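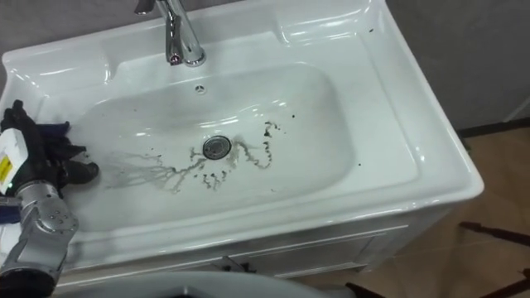

Laretard, our dirt detector, has opinions about what a stain is. I wrote most of those opinions, so I can't complain much. It takes the head camera view, masks the basin and hands the planner a list of blobs to wipe. The trail that wanders off to the right of the drain, down a bit and then up to a clump of dark crumbs, is plainly one mess to you and me. Laretard called it 19 separate messes and asked for a wiping stroke for each. The drain itself was on the list too, being round, grey and in the middle of everything.

Patricio Calvo suggested merging any blobs closer than 45 pixels. I said that was crude. I then spent two days on something elegant with graphs, which merged the overflow hole with the tap.

It's 45 pixels now.

The other half of the trouble is knowing when to stop. Our rule was to carry on until the blob list is empty, and a glossy white sink will never give you an empty list. There is always a speck, or a highlight with ambitions.

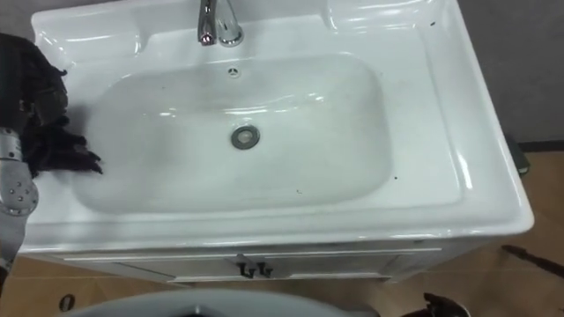 Good enough, as a number

So Tremen, the planner, now has a threshold. Anything under 74 pixels in area gets logged and left alone. The two specks at the lower right of the basin fall under it, and I have made my peace with them. Patricio hasn't.

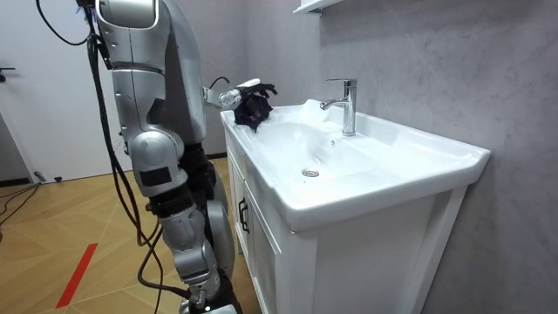 Left hand side of the job: fingers on the rim, cables everywhere else.

Reach is still a mess. The collision model treats the rim as a wall, so any hand near it makes Tremen plan a grand detour over the top. I've shrunk the padding in the config and left a comment apologising to whoever reads it next (me, in April).

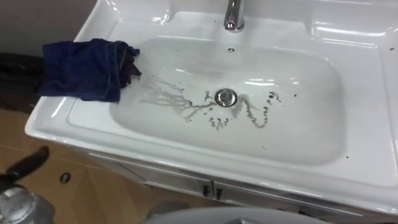 Navy towel over the rim, and plenty left round the plug.

Towels are next. Laretard has the dark one down as a single stain of heroic size, and Tremen would like to wipe it.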